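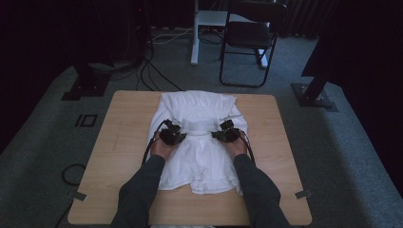 Photo: Fionnuala Mac Mathúna / Draswood

Reading time: 5 minutes

Draswood Distar: recording, replay and labelling software for hand-held grippers

Cloth is a brilliant test for manipulation software. A mug stays mug-shaped while you reach for it. A shirt changes shape the moment you touch it, and again when you let go, and a pinch one finger's width to the left gives you a completely different fold. We wrote Distar with cloth in mind from the first line of code, and we still love working on it.

Distar takes the streams from a pair of hand-held grippers and a head camera, puts them on one clock, and turns them into episodes you can scrub, cut, label and train on. It runs on an ordinary Linux workstation. Your operator works at a table with the grippers in hand, and the policy you train later gets the same jaw openings, the same wrist paths and the same view of the table.

What's in the box

Well, there isn't a box, it's a download. You get the recorder, the episode editor, the labelling panel and the export tools, plus the Python library that all four are built on. Nothing in the editor is hidden from the library, so if you can click it you can script it (and we hope you will!).

Recorder

The recorder's job is to get out of the way. Choose a task, check that each stream has gone green, and start. You can start and stop an episode from the keyboard, with a foot pedal, or by closing both grippers twice, a gesture we borrowed from our own operators, who got fed up with putting everything down between takes.

Gripper poses and jaw openings are logged at 100 Hz and video at 50 frames a second. Every sample carries its own hardware timestamp where the device supplies one, and an arrival timestamp either way. If a cable works loose in the middle of a fold, the episode is kept and the gap is marked on the timeline. We never fill gaps for you at recording time. You can interpolate later in the editor, and the export will say that you did.

Two-handed work

Most of the interesting moments with cloth happen when both hands are close together. Two sets of jaws pinch the same bit of fabric, one holds while the other slides, and then the roles swap. This is also where tracking tends to get worst, with one gripper hiding the other from the camera and everything under them being the same colour.

Distar solves both grippers jointly. The tracker knows that two solid tools can't pass through each other, it knows the reach of a pair of arms, and it uses the motion sensors to carry a pose through a short spell out of sight. Confidence is stored per sample and drawn as a band under each track, so a shaky stretch shows up while you're scrubbing. You can set a threshold and have those stretches left out of training altogether.

The joint solver was the biggest piece of work in version 2 and it's the part we get the most post about. Fionnuala Mac Mathúna, who leads the perception side, spent the better part of a winter on nothing but crossed wrists.

Table frame

All poses are written in the frame of the work surface. Calibration takes a few minutes: touch the tip of one gripper to the corners in the order shown on screen, then do it again with the other. Distar compares the two sets and tells you the disagreement in millimetres. If somebody nudges the table afterwards, repeat the touches and press Re-anchor. Earlier episodes keep their old anchor, and later ones get the new one.

Rounded corners used to be a nuisance here, as people touched a slightly different spot each time. You can now run the tip along two edges and let the software work out where they would meet. Corner markers of any sort are fine too, as long as they stay put for the session.

Labelling

The labelling panel cuts an episode into steps: reach, pinch, lift, drag, lay, smooth, release. It makes a first pass from jaw opening and speed, and a person tidies it up. Smoothing is the one it gets wrong most, because a closed gripper pressing on fabric looks a lot like a closed gripper holding it. Pressing S over a step swaps it, and the classifier learns from your corrections within the project.

You can add your own steps. Safavi, our pilot site for garment work, has a step called "find the hem" that takes longer than all the others put together, and they've taught the panel to spot it nicely.

The shirt set

A licence includes the Draswood shirt set, 1,665 episodes of folding, flattening and turning right side out, all labelled by hand. It's there to give you something to train on while your own recordings build up. Plenty of the attempts are poor ones and they're marked as such. Please do look at the poor ones. They're very good for recovery behaviour.

Export and playback

Export to HDF5, Parquet or plain folders of images and CSV. Playback drives a simulated pair of arms from any episode and flags poses the real arms couldn't reach. For hardware, the Sturkov bridge is a separate add-on with its own speed and force limits, and those can't be raised from inside Distar.

Known limits

Very shiny fabric still upsets the camera tracker. Black cloth under black jaws is hard going without a bit more light on the table. Only one head camera per session is supported at present, and a second viewpoint is planned for March.

Licences

Single seat, lab and site licences are available, and teaching labs get the lab licence at the single seat price. The trial has every feature switched on and stops at 50 episodes, and anything you record in it opens in the full version.

Release notes and the library reference are in the Documentation section.

We use cookies to remember your settings and to see which pages get read. Accept all | Only what's needed | Cookie policy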